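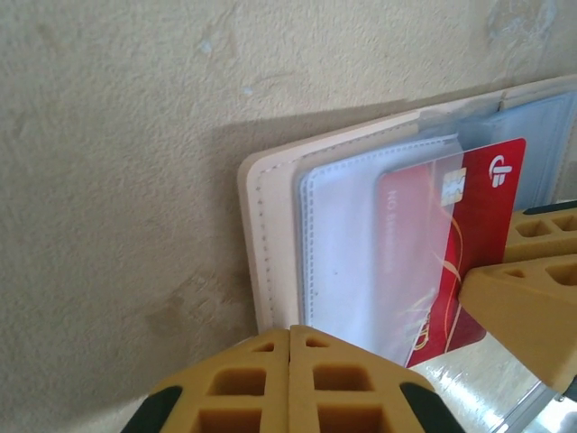 Card holder, open.

Home | Monitors | Cuffs | Spare parts | Returns

Fovance Upper Arm Blood Pressure Monitor, by Walico

I've been selling home blood pressure monitors for long enough to have a cupboard full of the ones I gave up on, and the Fovance is the one I keep recommending to my own family. It's plain, it's a bit chunky, and the numbers on the screen are big enough that my mother reads them without hunting for her glasses (she says that's the only feature that matters, and I've stopped arguing).

It goes on the upper arm. I do get asked for wrist models all the time, and I understand why, they're small and they look easy! But you have to hold your wrist at heart height and keep it there, and most people let it drift. With an upper arm cuff you rest your elbow on the table and the cuff is pretty much where it should be already.

What comes in the box: the monitor, a standard cuff with its air tube, a soft zip bag, a paper logbook and the instructions. Batteries are included but I'd call them starter batteries. There's a socket on the side for a wall adapter, sold separately, and if you plan to measure morning and evening I think it's worth having.

The memory holds 1,225 readings, split between two people, with a slide switch on the front to choose who's sitting down. Please check that switch before you press start. I once spent a whole December wondering why my pressure had improved so much, and I'd been reading my sister's numbers.

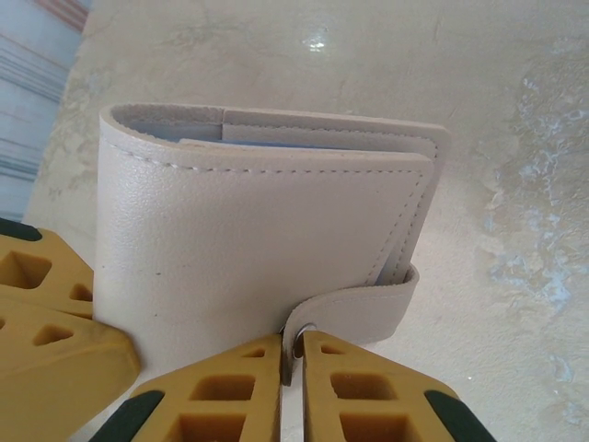
Plolliva Home Health Equipment Department

I test one monitor from every carton that comes in, sitting at the same desk with the same cuff on the same arm. My own top number this morning was 131, in case you're curious, and yes, I'd had coffee, so don't do what I do. Skip the coffee and the cigarettes for half an hour beforehand, use the bathroom first, sit with your back supported and both feet flat on the floor, and stay quiet for five minutes. Then take two readings a minute apart and write both of them in the logbook. No talking while it's pumping!

One high reading on its own doesn't tell you much. Your doctor or nurse will want to see a run of them, and they'll decide what to make of it. I sell the box, I don't diagnose anybody. If you have an irregular heartbeat, or you're pregnant, ask them before you buy, as not every automatic monitor suits everyone. And if a reading is very high and you also have chest pain, trouble breathing, weakness or trouble speaking, call emergency services right away and forget about the logbook.
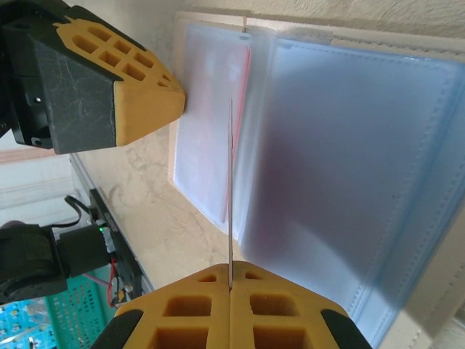

Choosing the cuff

Most of the monitors that come back to me have nothing wrong with them. The cuff was the wrong size. Too small a cuff tends to read high, and too large a one tends to read low, so get a tape measure and go around the middle of your bare upper arm before you order. The size range is printed on the inside of every cuff, and I can swap the standard one for a small or a large at no charge if you put a note on the order.

If you're between sizes, write to me with the measurement and I'll tell you which one I'd send. The Vörös cuffs we used to stock do not fit this monitor. The plug looks the same and will even go in, but it leaks, and you'll get an error and a sore arm.

Cleaning is easy: wipe the cuff with a slightly damp cloth, let it dry flat, and keep it out of the washing machine. Don't fold the tube tightly when you put it back in the bag.

Spare cuffs, tubes and the wall adapter are all on the Spare parts page.

Last updated 1/13/20

Contact us | Copyright Plolliva | Back to top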